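第七章 战后北欧与邻国的文化往来

本章要点
文化协定的基本类型
民间友好协会与官方机构的分工
展览、翻译与留学生交换
教育用品与儿童读物的交流

7.1 问题的提出

外交史教材通常以条约、会谈和危机为主线,文化往来多放在章末附带说明。这样安排有它的道理:文化协定很少改变一国的对外政策,签字人的级别一般也不高。但是,如果只读外交部的往来文书,读者很难明白两国的普通居民是怎样认识对方的。本章把文化往来单独列出,考察它由谁出面、由谁付钱、留下了哪些可以查考的材料。

本章所说的“文化往来”取较窄的含义,指有组织的、跨越国界的展览、演出、翻译出版、教师与学生交换,以及图书和教育用品的赠送与借用。旅游和商业电影发行不在讨论之列,后者见第九章。

7.2 协定与计划

文化协定一般由两部分组成。第一部分是正文,条款笼统,有效期较长,常写明期满后自动延长。第二部分是执行计划,每隔一两年重新商定,写明互派人员的数目、停留时间和费用分担办法。研究者应当更重视后者。正文说明双方愿意承诺什么,执行计划则说明双方准备拿出多少钱。

费用分担的常见办法是:派出方负担国际旅费,接待方负担食宿和境内交通。这一办法手续简单,但对货币不能自由兑换的国家较为有利,因此在谈判中时有争执。

7.3 友好协会

在没有正式协定的时期,往来主要靠民间协会维持。以港口城市Tangen的协会为例,该会成立时有会员300人,多为教师、船员和图书馆职员。首任会长Gunvor Strand是中学历史教师,她在任内整理的信件共167封,现按年份装订,是了解这类团体日常工作的重要材料。信件的内容大多琐碎:幻灯片在海关滞留,讲演人临时更换,礼堂的租金由谁支付。继任者Joar Söderlund更看重出版,任内印行小册子10种,其中有一半是译作。

协会与官方的关系并不一致。有的协会由政府拨款,理事名单须经主管部门同意;有的完全依靠会费,对本国政府也常有批评。Trygve Hellström主张按经费来源给协会分类,Roald Granström则认为应当看活动内容由谁决定。本书采用后一种标准,理由在7.6节说明。

7.4 巡回展览

巡回展览是各类活动中参观人数最多的一种。展品以印刷品、照片和民间工艺为主,便于装箱,损坏后也容易补换。一次展览通常走三到五个城市,在每地停留两周。展览目录是较可靠的史料,但目录所列展品未必全部展出,应与装箱单和地方报纸的报道对照使用。

7.5 学校与儿童

以儿童为对象的交流起步较晚,留存的档案也较少。它的形式有学校通信、儿童画交换、图画书互译和玩具教具展览。Rigoberto Cisneros研究过其中的教具部分,指出这类物品几乎不需要翻译,积木、拼板和形状配对板在不同语言的幼儿园里用法相近,因此常被选入赠礼清单。不过,清单上往往只写“木制玩具若干”一类字样,种类和产地都难以确定。

使用这部分材料时应注意两点。第一,接收学校的感谢信多由教师代写,不宜当作儿童的看法引用。第二,物品入校以后的使用情况很少有记录,不能由赠送的数量推断影响的大小。

思考与练习
1. 文化协定的正文与执行计划有何区别?为什么后者更值得注意?
2. 试比较划分友好协会的两种标准,并说明各自的不足。
3. 查阅本地报纸中一次外国展览的报道,列出其中可以与展览目录互相核对的内容。
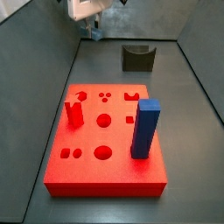 图7-1 红色形状配对板,顶面开有六边形孔和圆形孔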